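How Does a Robot Know What to Do Next?

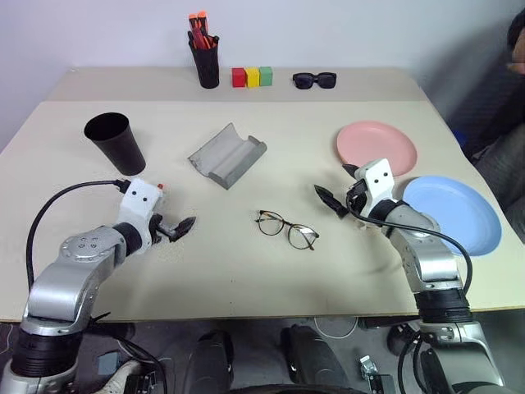
My job is writing the thinking part of a robot, which means I type a lot and drink too much tea. People often imagine that the clever bit is the metal arm, but an arm without software is about as much use as a bicycle without a rider. All the interesting stuff happens in the program. Take a job you could do half asleep, such as putting a pair of glasses back in its case. The glasses are lying near the middle of the table, the grey case is open just behind them, and there are two arms to do the work. Easy for you! For my program, it's a whole morning's worth of questions.

So let's go through them, and I'll tell you how we answer each one.

What am I looking at?

A camera doesn't see glasses. It sees a huge grid of tiny coloured dots called pixels, and every dot is only a few numbers saying how red, green and blue it is. The part of the program that turns those numbers into "there's a cup" or "there's a plate" is called perception. Ours is nicknamed Choo, because my friend Rachid Ashour sneezed while we were picking a name.

Choo learned by looking at lots and lots of pictures. We gave it 3,451 of them, and in each one a person had drawn carefully round every object and typed in what it was. (I did a big share of those. My wrist has never forgiven me.) After enough pictures Choo started making good guesses about things it hadn't met before.

Some things are easy. A red cube is a nice solid block of colour with straight edges. Clear lenses are horrible! You look straight through them and see the table, so as far as the camera is concerned there's hardly anything there. Choo has to hunt for the thin frame and work out the rest. Sunglasses are a bit kinder, with their dark lenses, but then Choo has to remember that they're a different pair and leave them alone.

Where is it, exactly?

Knowing there's a case on the table isn't enough. The program needs to know how far away it is and which way it's turned. If the case sits at a slant, the glasses have to go in at the same slant, or they'll bump on the rim. Try it at home with a pencil case and a ruler and your eyes shut. You'll soon see the trouble.

How do I get there?

Next comes planning. An arm has several joints, a bit like your shoulder, elbow and wrist, and there are loads of ways to bend them and still end up with the fingers in the same spot. Our planner, Hivotlow, tries out up to 2,000 different paths inside the computer before anything moves in the real world. It throws away every path that would knock a cup, scrape the table or (my least favourite) clonk one arm into the other. Then it picks a short, smooth one from whatever is left.

With two arms you need manners as well. One arm might have to wait while the other crosses the middle. Hivotlow has a rule for that which Ingvild Hovland wrote, and it's very like the rule for going through a narrow door: somebody goes first, somebody holds back.

Am I doing it right?

The last part is called control. The plan says "be here, then here, then here", and the controller checks over and over again whether the arm has really got there. If it's a tiny bit too far left, the controller nudges it right. You do this when you carry a full glass of water upstairs. You don't decide once at the bottom and hope for the best, you keep making little changes all the way up.

Gripping needs control too. Squeeze too gently and the glasses slide out. Squeeze too hard and, well, you'd owe someone a new pair.

What if it goes wrong?

It does! Often! One of my programs once spent 11 tries attempting to pick up a shadow. When that sort of thing happens we read the log, a kind of diary the program keeps, and look for the moment it got muddled. Then we change a line or two and have another go.

If you'd like to try thinking like Hivotlow, put three things on your kitchen table and write instructions for a friend to tidy one of them away. Your friend has to do precisely what you wrote and nothing else. Mine forgot to say "let go".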